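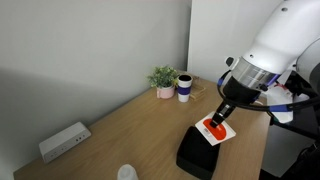 Courses > Faculty of Business > Records and Office Practice > Unit 4 > Handout

Search this site Enter keywords Go

RECORDS AND OFFICE PRACTICE
Unit 4: Card Indexes and Their Upkeep
Handout for students. Unit leader: Hayley Cropper
Revised 10/10/2023

4.1 Purpose of the unit

Students are expected to understand how a card index is planned, arranged and kept up to date. Although most offices now hold their records on a computer, many archives, parish offices and small museums still depend on card indexes made decades ago. A graduate of this course may be asked to use such an index, to repair it, or to copy it into a newer system. All three tasks require a sound knowledge of how the cards were first put in order.

4.2 Terms used

Entry: the information written on a single card.
Heading: the word or words at the top of the card by which it is filed.
Guide card: a taller card with a tab, placed between groups of entries.
Cross-reference: a card which holds no entry of its own but sends the reader to another heading.
Out card: a card left in the place of one that has been removed.

4.3 Choice of heading

The heading must be the word under which a reader is most likely to look. Where two headings are equally likely, the entry is made under one and a cross-reference under the other. The full entry should not be written out twice. Corrections made to one copy are easily missed on the second, and the index then disagrees with itself.

Personal names are entered with the surname first. Names of firms are entered as the firm writes them, leaving out an opening "The". Place names are entered in the form used when the index was begun. A later change of name is dealt with by cross-reference.

4.4 Order of filing

Two methods are in common use. In word-by-word filing, each word is treated separately and a space comes before any letter, so that "New Mills" is filed before "Newark". In letter-by-letter filing, spaces are ignored and "Newark" comes first. Either method is acceptable. A single index must keep to one of them throughout, and the method should be stated on the first card in the first drawer.

4.5 Worked case: the Haworth index

The Haworth index was made for a private lending library and holds 1,208 cards in 12 drawers. When it was checked by Mervyn Nuttall, 58 cards were found out of order. Most were in the drawers covering M and N - the names beginning "Mac" and "Mc" had been filed together by one clerk and apart by another. No written rule had been left by either.

The remedy was simple but slow. A rule was agreed, a note of it was placed at the front of each drawer, and the cards were refiled one drawer at a time. Out cards were used throughout so that readers could continue to consult the index while the work went on.

4.6 Handling

Cards should be lifted by the side edges. Pencil is to be used for any working note. Rubber bands and metal clips must not be left in a drawer, as both mark the cards. A drawer should be filled to no more than three quarters of its length.

4.7 Preparation for the seminar

Read sections 4.3 and 4.4 again before attending. Prepare headings, with any cross-references needed, for a firm which has changed its name, an author who wrote under two names, and a town known by both an older and a newer spelling. Bring the headings on separate cards. Written work for this unit is handed in at the faculty office by the end of October.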